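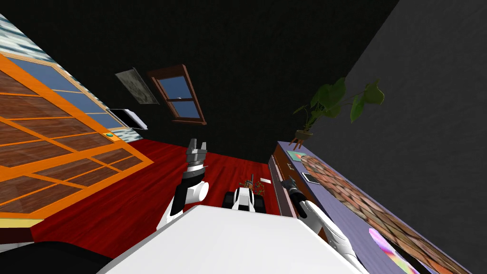

Lultlow has passed the halfway mark in collecting household task examples for its home robot software, the company said on 28 Feb 2024. The examples are gathered in simulation, in a set of computer-made rooms called Bratu, and will be used to train a control model named Rurix. Operators steer a two-armed robot through short chores, and each run is saved along with the views from the robot. A typical room has a glossy red plank floor, a long low dresser with a potted plant at the far end, and a few small things to deal with, such as a little white object with black wheels on the floor. The operator brings one gripper in over the edge of the dresser top while keeping the other clear of the furniture.

The total stood at 3671 accepted runs when the company gave its update. Runs are accepted only after a second person has watched them through. Those that include a collision with a wall or a piece of furniture are set aside in a separate store and are not used in the first round of training.

Mathias Wyss, who runs the collection work at Lultlow, said the team began with simple reaching tasks and moved on to picking up and putting down once the operators were used to the controls. There are 11 operators on the project, working in two shifts. New operators spend their first shift on practice rooms and none of that work is saved.

"People want to hurry at the start," Wyss said. "We ask them to move at the speed they would use at home with something that might break. The model copies what it sees, so a rushed hand gives you a rushed robot."

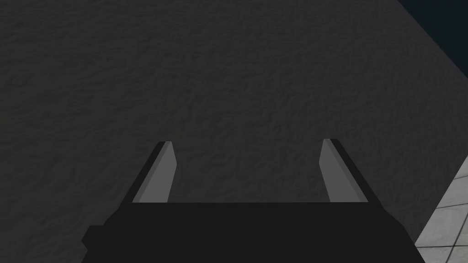 Lultlow also keeps parts of a run that other teams might trim away, including the stretches when the hand is not holding anything. Wyss said the model has to learn how to approach a job as well as how to do it, and that early versions of Rurix tended to close the hand too soon. The view from behind the hand can be very plain at such times, with two gray finger pads spread wide, a rough dark gray surface beyond them and a bit of pale tiled floor in the corner. The operators are told to leave the fingers open until they are lined up with the thing they mean to pick up.

Bratu has 160 room layouts. Colors and surface patterns are changed from one layout to the next, and the furniture is moved, so that the model does not come to depend on one kind of floor or one kind of cabinet. Some of the color combinations are ones few people would choose for a home. Wyss said these have been useful in testing, and that the oddest rooms will stay in the set.

The rooms were built by Florau, a small studio that had earlier made interiors for training programs in the building trades. Florau will deliver a further batch of layouts before collection ends, most of them kitchens and hallways. The two firms have worked together since the project began and share the same office floor.

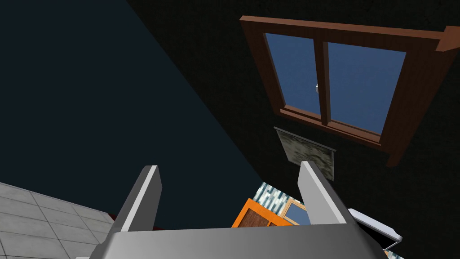 Will the examples be released to the public?
Lultlow plans to share a portion of them with university groups once collection closes in April. The full set will stay with the company for now, and no date has been set for a wider release.

Training on the first part of the set has already started. Lultlow said it would report results for drawer opening and tidying first, followed by tasks that need both hands at once. Groups that want to apply for the shared portion can write to the collection team, and should say which tasks they need and how they plan to store the files.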